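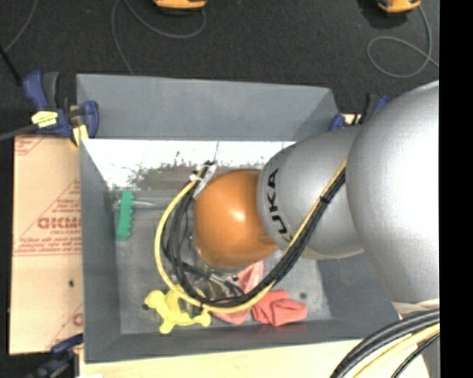 Print this page | E-mail this page

Gresari Automation Hall
Open Day Safety Checklist: Bin Picking Demonstration, Cell 23

Inspection to be completed before doors open on Sunday. Items marked OPEN must be closed before the arm is powered for visitors.

1. Bin seated and clamped to table. PASS
Comment: Clamps tightened by hand and rechecked after the trial run.

2. Cable bundle secured along arm. PASS WITH COMMENT
Comment: The bundle forms a wide loop beside the last joint and can pass over items in the bin. Check for snagging between demonstrations. Replace any cable tie that has slipped.

3. Items in bin suitable for handling. PASS
Comment: Toy animals, folded cloths and brushes are approved. No glass and no sharp edges. Items brought by visitors are not to be placed in the bin.

4. Arm speed limited to 300 mm per second. PASS
Comment: Setting confirmed at the controller by the Awwad technician.

5. Emergency stops tested. OPEN
Comment: Operator stop satisfactory. The stop on the visitor side was not tested, as the key was held at the Pritaditz desk.

6. Visitor barrier in place. PASS
Comment: Groups are limited to 30 persons. School groups are to be seated.

7. Floor cords clear of walkway. OPEN
Comment: Cords behind the table to be covered or rerouted by Skiviritz before 9 a.m.

8. Lighting. PASS WITH COMMENT
Comment: Strong glare on the rear of the bin. Operators should confirm that they can see the gripper clearly from the control position.

Reinspection is required after any change of gripper or bin. Return the signed form to the hall office, Room 37.

Print this page | E-mail this page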